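The Slow Shelf

Are the machines ready to tidy up after us? Our reporter took a long look at the simplest job in the house.

July 2026

My mother could clear a table of books while holding a phone conversation and keeping an eye on a pan. I mention her because every few months somebody tells me that a robot is about to do what she did, and every few months I go and look, and I come home and clear my own table.

The latest promise came out of Stosedthorpe, where a small firm called Dernell has spent its money teaching a pair of arms to put books away. The system is named Justus. There is a table, there are books on it, and there is a wooden stand to put them on. The company chose books, says its founder, Kjell Sjögren, because everyone has them and they don't break.

"If you can't do books, don't talk to me about dishes," he told me. I wrote that down, as I expected to need it later.
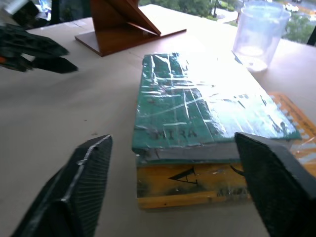 Sjögren is a better salesman than most in his trade, mainly by being gloomy. He doesn't show the dancing videos. He hands visitors a sheet of results and goes to get coffee. The sheet I was given covered a run in May: 111 attempts at moving a single book from table to stand, with no one touching the arms. The book ended up where it belonged 56 times.

You can read that as half. Investors, I gather, read it as half already. I read it as a houseguest who drops every other thing you hand him, and I asked what a dropped book looks like on the sheet. It looks the same as a book that was never picked up. Both are a miss. Dernell doesn't record which misses would have cost you a glass of water or a toe.

Sibel Soylu, who runs the trials, was more forthcoming. A book is a bad object, she said. It's heavy for its thickness and it opens when you least want it to. Library covers are worse, all shine, and the cameras have trouble finding an edge under the glare. Two books in a pile are worse again. The fingers have to get under one and leave the other alone, and a person does this by feel, sliding the top one out over the table's edge or tipping it with a thumb. Justus has no thumb. It has two fingers to a hand, and it goes by what it sees.
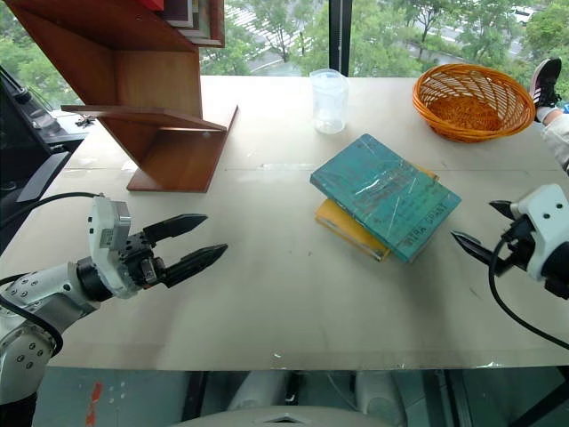
Book work at Dernell: two arms, two volumes and a stand to put them on.

I timed a good one. From the first twitch to the last, about 40 seconds. I then asked if I could have a go myself and was told, politely, that everyone asks that.

Speed is the easy complaint, and the firm has an answer for it. A dishwasher is slow too, Sjögren says, and you don't stand there watching. Fair enough. But a dishwasher doesn't need you to arrange the kitchen around it. The trials I saw began with somebody setting out the books, and when a book landed badly, somebody set it out again. That person never shows up in the figures. If you counted her wages, you would hire her and send the robot back.

Thomas Vitale has heard this pitch from the buying side. He manages a warehouse for Monti, a secondhand bookseller, and he looked at Justus last year for sorting returns. His packers shelve by the armful. "They wanted me to slow the line down so the machine could join it," he said. He passed, though he'd look again if the price came down and the hands got better. He put more weight on the hands.
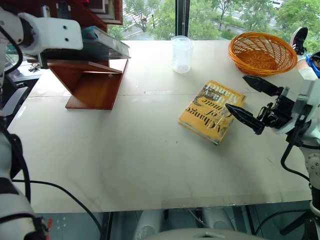

Tidying is mostly deciding, and this is the part that gets left out of the sales talk. Which things stay out? Whose book is that, and is she still reading it? Justus is told what to move, so the question doesn't come up. The table I keep thinking about had a worn copy of Hilary Mantel's A Change of Climate lying on it at a slant, while the left arm was busy over at the stand with a teal hardcover. In my house a book left like that belongs to someone who is coming back for it. There was a plastic cup on the table too, and a wicker basket, and any one of us would have an opinion on whether those should be there.

Brunello Melis, who repaired packaging machines for most of his working life and now teaches the subject at night, thinks I'm being unfair. The early bottling lines smashed plenty of bottles, he reminded me, and people my age laughed at them. His colleague Assunta Valentini takes the other side. Bottling got solved, she says, when the factory made every bottle the same. You can't do that to a living room.

I'm with her for now. The arms do pick up books, and a few years ago they mostly didn't. Sjögren hopes to have Justus in 2 homes by next spring, both belonging to employees. I asked if one of them was his. He said his wife was thinking about it.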